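# The Block Drawer, Emptied

Khoa Châu has been making and collecting small shape blocks since an aunt gave him a bag of them in place of the bicycle he'd asked for. The collection now stands at 1329 pieces and lives in a drawer unit that was sold to him as holding 2000. It does hold 2000, provided you never want to open it again.

Every December the drawers come out, everything gets wiped, and the pieces go back in an order that makes perfect sense until January. This gallery covers the small colored ones, which get handled the most and complain the least.

## On the maple

Pale maple is the house surface. It's fine-grained enough that a short piece stands up straight, and plain enough that a red cylinder looks properly red. The board has been through two kitchens and one argument about whether it was a cutting board. (It was. It isn't now.) 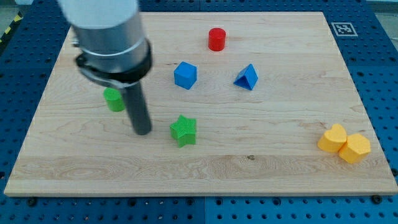
What do you clean painted blocks with?

A barely damp cotton cloth, then a dry one straight after. Skip the dish soap, which leaves a film, and skip soaking altogether unless you enjoy swollen cubes.

**Red cylinder.** Short, upright, very sure of itself. Khoa files it under "columns," a category that includes several things nobody could build a porch with.

**Blue cube.** Turned so a vertical edge faces front, the only flattering angle for a cube. Straight on, they all look like a passport photo.

**Blue triangular prism.** Sitting on one of its rectangular faces. Given a choice of roof or ramp, most visitors under five say ramp, and most over fifty say cheese.

**Green cylinder.** Bright lime, with a cross-hatched texture all over its surface. It goes with nothing else in the drawer and has been everyone's favorite for years.

## Where the rest came from

The Villanueva lot was 166 pieces in a cookie tin, bought for the arches. There were two arches. The remainder turned out to be cubes, and Khoa has made his peace with that.

The Drorkell pieces are the heavy ones in the bottom drawer. They are beautifully cut and land on a bare foot like a tax bill.

Sinard made only cylinders, as far as Khoa can tell. He has written to ask why and is still waiting to hear.

Stulteck is the drawer unit, and it sticks on the left. Lift slightly, pull, and swear once, quietly. Pieces that don't fit go in the cookie tin, which is also full.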